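Dornari Shoe Repair: Your Questions, Answered

We get a lot of the same questions over the counter and by email, so we've gathered them up with the answers we'd give you if you popped in for a chat. If yours isn't covered, please do ring us (we love talking about shoes, possibly too much).

Do I need to book?

Not for heels, stitching or a polish. Just come by whenever we're open. For a full resole it's best to email first, as Jolanta does all of those herself and likes to have a look at the welt with you standing there, so you can both decide what's worth doing.

How long will it take?

Heels are usually ready in 2 days. A resole takes a bit longer, and November is always our busiest month, with everybody remembering their good shoes before the Christmas parties!

What does it cost?

New heels are $32 for the pair and a clean and condition is $20. Resoling depends on the sole you choose, so we'll quote you before we pick up a single tool. There's no charge for a quote and no hard feelings if you'd like to go away and think about it.

Can I post my shoes to you?

Yes, and plenty of our country customers do.

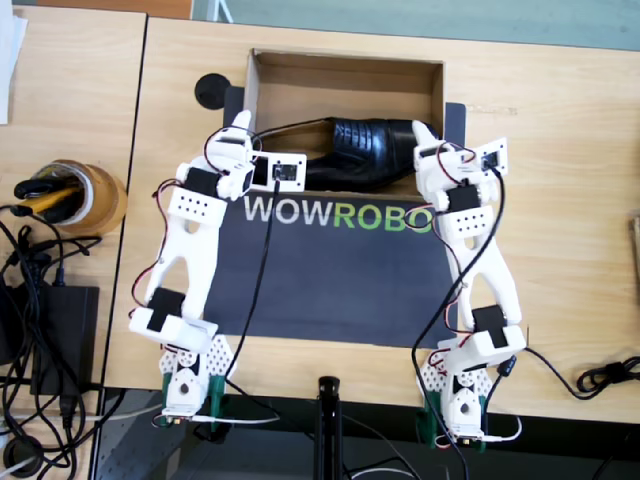

Posting is easiest if you take the laces out, stuff the toes with paper and pop a note inside with your name and phone number. You don't need the original shoebox. A plain brown cardboard box like the one in the photo is perfectly good, and a black leather shoe can travel on its side quite happily as long as it has padding around it. Tape the lid flaps down well and keep your tracking number somewhere you'll find it again.

Can you get rid of creases?

We can soften them with conditioner and a night on the shoe trees, but leather that bends will crease, and to our eye a few lines across the front look rather handsome. Cracks are another matter, so bring those in early.

Do you repair sneakers?

Some of them. Glued soles we can often re-stick, but foam that has started to crumble is past our help, I'm afraid.

What if I forget to collect?

We'll ring you, then ring you again. After 40 days we move things to the back cupboard, so give us a little notice and Ifeanyi will dig them out for you.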